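Femaleo bench notebook
November, started 11 am, finished after tea

Second go at the bench rules. The first version ran to 30 rules and I don't think anyone got past the first page of it, me included. I found the printout under the solder reel with a ring of coffee on it. So this time I'm writing down what we do when the bench is running well, and leaving out everything I copied from grander places.

I did go back and read through our copy of ISO 10218 again before starting, mostly out of guilt. It's written for industrial robots, big ones in cells, with people whose job is to sign things. Ours is a printed arm with hobby servos on a tabletop. Still, a fair bit of the thinking carries over: write down the hazards before you write down the rules, decide who can start the thing and from where, and treat stopping as something you design for. The rest I'm not going to pretend we comply with. If Khunthong ask (and they will, they ask about standards in every call), the answer is that we've used it as reading and done our own risk sheet. Please nobody write "compliant" on anything. It went on a slide last time and took me most of a morning to undo.

Hazards, as I see them from my stool:

Pinched fingers. The servos aren't strong but the jaw comes to a small area and it does hurt, ask my left thumb.

The arm dropping when torque goes off. I'd put this top, above pinching. Every newcomer hits stop with the arm stretched out and then looks shocked when it flops. It could knock a mug into somebody's lap or just crack another bracket.

Leads. Anything with a lead that lies on the board can be hooked by the arm and dragged. Same goes for the servo wires where they loop out past the joints.

Faces. People lean in to look at the gripper. I do it constantly.

Hot servos. Only after long holds, but worth a line.

That's the sheet. I had eye injury from flying plastic on it as well, and I've kept it in brackets with "glasses when testing a new print at full speed", which seems fair.

Now the rules. I've numbered nothing, on purpose, so we stop arguing about the order.

Before power. Wiggle the base. If it moves on its clamp, tighten it and wiggle again. Run a finger down every servo wire from the gripper to the base and check there's enough slack for the full sweep of each joint but not so much that it can catch on something standing on the board. I know it feels fussy! It takes less time than finding the notebook. Look at the horn screws too, they work loose, and a loose horn reads as a calibration fault and sends you off down the wrong road for a whole afternoon (see last month, I'm not going through it again).

Starting pose. Arm folded over its own base before you switch on and before you switch off. We've always said this and never written it. The software at Gollow has a park command that does it, ours has had one since the summer, use it. If the arm has stopped somewhere stretched out, one hand under the forearm first, then torque off, then fold it by hand. Don't fight it with the torque on, you'll strip the gears.

Starting and stopping. One person drives. That person says "going" out loud, and nobody else puts a hand over the board until they hear "stopped". It sounds a bit school play but it works, and the Gollow lot do the same with a much bigger arm. The stop switch lives on the driver's side and within reach of the chair, not behind the monitor where I found it this morning with a jumper over it. Saying "stopped" means the arm has been paused and you've taken your hand off the controls. It doesn't mean you've finished thinking about it.

Speed. 30 on the slider for anything new: new object, new print, new driver, new grip code. 40 once you've had a clean run through, start to finish, with no touches you didn't mean. Nothing above that on this bench until we've got a guard, full stop. I know the arm can go faster. I've seen it go faster, I swept up afterwards. 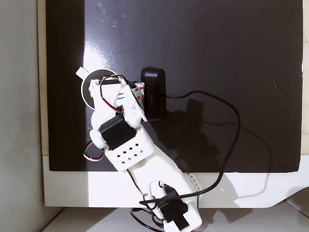
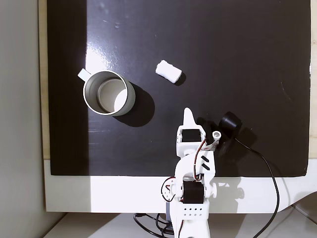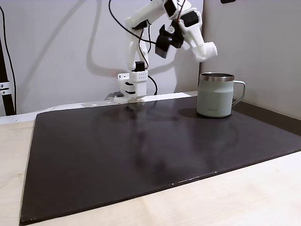

Bench arm and dark board; the sage-green mug is in the third picture only.

Objects on the board. This is where the old rules were worst. I'd written "clear the board of all unnecessary items", and what does that tell anybody? So let's be plain. What's on the board should be what's on the run sheet. Anything the arm is meant to touch gets a line. Anything it's meant to leave alone gets a line too, with a word saying so. Mugs are fine, empty ones. No liquids on the bench at all, and your own tea goes on the windowsill. (Mine was next to the power supply when I wrote that. It's on the windowsill now.)

Leads on the board. You can see a black lead running across the board in the first two pictures, and it's a thing I'd like us to have a proper habit about. If an object has a lead, the lead goes on the run sheet as if it were an object of its own. Lay it so the route away from the board doesn't pass under the arm's sweep if there's any choice in it, and if there's no choice, slow speed for the whole session and somebody watching the lead and nothing else. Don't tape leads down on the glossy side, the tape lifts with a mark and then we've got another scratch to look at for ever. I'd be happy with small clips along the edge. To be tried.

The glossy finish in general. We keep going back and forth on this. It's easy to wipe and things slide on it in a way that shows up a lazy grip straight off, and I like it for that. But it bounces the lamp back at you as a big white patch and the arm's reflection wanders about underneath it. For our purposes the rule is: lamp position gets written down, blinds position gets written down, and nobody moves either half way through a session. If you have to move one, start a new session number. Wipe it with the dry cloth before you begin. No spray, we had streaks for a week.

I did ask whether we should go matt and be done with it. Drivley want the shiny one kept in, as they think it's closer to a kitchen worktop. Fair enough, so the board stays. I've asked them to put that in writing so that I don't have to remember it.

Prints. Every printed part on the arm should have its batch written on the inside face in pencil. At the moment perhaps half do, and I can't tell which brackets are from the brittle spool. From now on no unmarked part goes on the arm, and if you find one already there, mark it with a question mark and tell me. Spares in the drawer have the same rule. Please don't "just try" a cracked one with glue in it. I'm looking at the gripper drawer as I say this.

Screws, while I'm on it. Hand tight plus a bit, into plastic. The powered driver is for the frame only.

How long. After 400 cycles the gripper servo comes off for a look: gear teeth, horn, wire where it bends at the exit. I got that number from our own breakages and nowhere grander. We had a run of them fail a bit after that, and looking at 400 catches it early enough. If you're holding an object in the air for any length of time, give the arm a rest folded afterwards and put the back of your hand near (near!) the shoulder servo before you touch it.

Cameras and mounts on the wrist. Anything screwed to the wrist changes the load and changes what the arm will bump into. So a change there means new driver rules apply to everyone: back to the slow setting, clean run, then up. Check the bracket by hand with power off. And write down which way it's facing, with an arrow on a sketch, words are useless for this. "Slightly left of down" has cost me hours.

The log. One line per run, biro, in the book, at the time. What was on the board, who drove, speed, what happened. If it went wrong, write what it did before you write why you think it did it. I've been back through my own entries and they're full of "gripper slipped again, horn loose I think", where the second half turned out to be rubbish and the first half was too short to be any use. So I'm telling myself this as much as anyone.

And near misses go in. A finger nearly caught, a mug nearly over the edge, a lead hooked and let go. No names needed, just the line. I'd much rather read ten dull ones than meet the same thing with my thumb.

End of session. Park, torque off, power off at the wall, objects back in the crate, cloth over the arm. Loose leads coiled and off the tabletop. If the bench is staying set up overnight, card on it saying so and what time you'll be back, otherwise the next person has every right to take it apart.

Things I've left out and might put back: the two-person rule for evenings (I think we need it, the building's very quiet after six), gloves (I say no, they catch), hair tied back (yes obviously, should be in, will add it to the before-power bit), and visitors. For visitors I'm leaning towards a line of tape on the floor and the driver saying the same words as usual.

To do from this:
Hair line added.
Pencil up the prints in the drawer, all of them, with the radio on.
Edge clips for leads, print a few sizes and see what fits the board.
Move the stop switch and take that jumper off. Done already, jumper's in the bin.
Type this up on one side of A4 and no more, send to Gollow for a read before Khunthong get it.
Ask Drivley again about the worktop letter.
New cloth. The old one has solder in it.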